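Kamero College
Housekeeping and Table Service, Level 1
Unit 4: Clearing and sorting mixed tables
Handout for the practical, revised October 1, 2022

4.1 Scope

This unit covers tables left with a mixture of paper, light plastic and crockery. Tables with cutlery, cooked food or glass are covered in Unit 6 and are not assessed here. Students should have read the notes on cloths and sprays before the practical. The marking sheet is form 272, available from the print room and on the course page.

The June edition of this handout gave the order of clearing as paper, crockery, plastic. That order has been withdrawn. Use the one in section 4.4.

4.2 Terms

Loose paper: any wrapper, slip, napkin or note lying on the table and not fixed to anything else.

Light plastic: clear cups, tubs and lidded food boxes of the takeaway type. Items marked for return to the kitchen are treated as crockery, whatever they are made of.

Crockery: glazed cups, mugs, bowls and plates.

Residue: liquid, crumbs, or small fragments that cannot be picked up cleanly between finger and thumb.

Held item: anything that must not be thrown away until it has been identified. See 4.5.

4.3 Reading the table

Stand at one long side and look over the whole surface before touching anything. Loose paper takes up a lot of area for very little weight, so a table can look fuller than it is. The reverse also occurs. A clear container on pale wood has low contrast and is easily missed, above all when the eye has been following coloured paper.

Note the position of the crockery first. It is the heaviest thing on the table and the only class of item in this unit likely to break if knocked. Then find each piece of clear plastic by its rim, which shows up better than the wall. Paper is noted last.

Crumpled paper should be read by shape as well as by position. A flat piece can be slid to the edge with the side of the hand and lifted there. A piece folded into a tent, or twisted so that it stands up, gives a good grip at the ridge and should be lifted straight from where it lies. Do not press a standing piece flat in order to slide it.
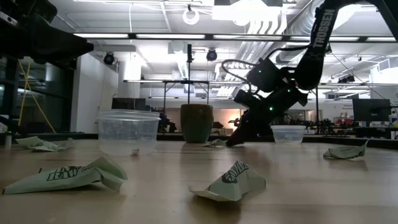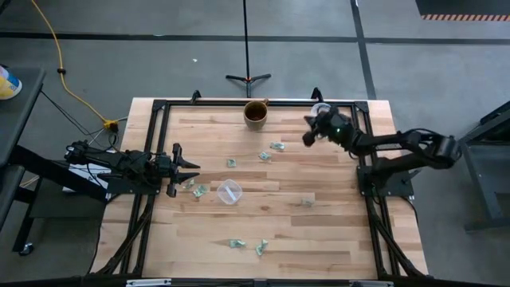
Figures 1 and 2. Crumpled pale green paper, clear plastic and a glazed cup or mug on a light wooden tabletop.

In Figure 1 the glazed cup stands between two clear containers, and paper lies nearer the front of the table than any of them. A straight reach from the front towards the cup therefore passes over paper. The tent-shaped piece right of centre is a ridge lift. Some of the paper carries print, including the lettering RAW on the long folded piece at the left. Print is not a reason to delay by itself, but it is a reason to look.

In Figure 2 the flat and the upright types lie side by side towards the lower part of the table. The clear food container just below the middle is a typical low-contrast item. The mug has a small handle, which should be used, and a dark interior. A dark interior makes the level of any liquid hard to judge from a standing position, so treat every such mug as part full until it has been tilted gently towards the light.

4.4 Order of clearing

1. Crockery. Lift by the handle where there is one, otherwise low on the body. Keep fingers off the rim. Place on the tray, not in the caddy.

2. Light plastic. Check each piece for contents. Empty liquid into the slop jug. Close any lid that is attached and set the piece upright in the clear sack. Cups of the same size may be nested once they are empty.

3. Loose paper. Work from the far edge towards the body. Gather with one hand and hold with the other until the holding hand is full, then empty it into the paper sack. Do not compress paper on the table.

4. Residue. Brush dry fragments into the pan. Look round the base of where each container stood. Liquid is taken up with a folded cloth before any spray is applied.

Only when step 4 is complete should the surface be wiped. For wooden tops, apply Vasine surface spray to the cloth and wipe along the grain in overlapping strokes. Turn the cloth once, halfway along the table. Finish with the dry side over the joints between strips, where moisture tends to sit.

4.5 Held items

Paper that resembles money, tickets, vouchers or tokens is held, even if it is crumpled and even if it is plainly a play version. Unfold it enough to identify it. If there is still doubt, it goes in the envelope clipped to the trolley, with the table number written on the front. The same applies to handwritten notes and receipts.

Students lose marks here more often than in any other section, usually through gathering a held item in the same handful as wrappers. If that happens, stop, empty the hand onto the tray and sort it there. Going back through the sack is permitted in the practical but counts as a fault.

4.6 Sorting

Clean, dry paper: paper sack.
Paper marked with food or grease: general waste.
Clear plastic, emptied: clear sack.
Clear plastic with food stuck to it: general waste, unless the site has a rinse point.
Crockery: tray, then wash-up.
Coated or foil-backed wrappers: general waste. Test by tearing a corner. A coated wrapper stretches or shows a shiny layer at the tear.

The Wullus trolley used in the practical room carries the three sacks in the order paper, clear, general, reading from the handle end. Trolleys at the Phromma placement site are hung the other way round. Read the label on the frame each time.

4.7 Before the practical

Complete worksheet 1594 and bring it with you. It asks for a sketch plan of one mixed table, drawn from above, with each item marked C, L, P or H (crockery, light plastic, loose paper, held). Use either figure or a table of your own. Outlines are sufficient and shading is not marked. Show the direction of reach for step 3 with a single arrow.

Aprons are issued at the door. Gloves are optional for steps 1 to 3 and required for step 4.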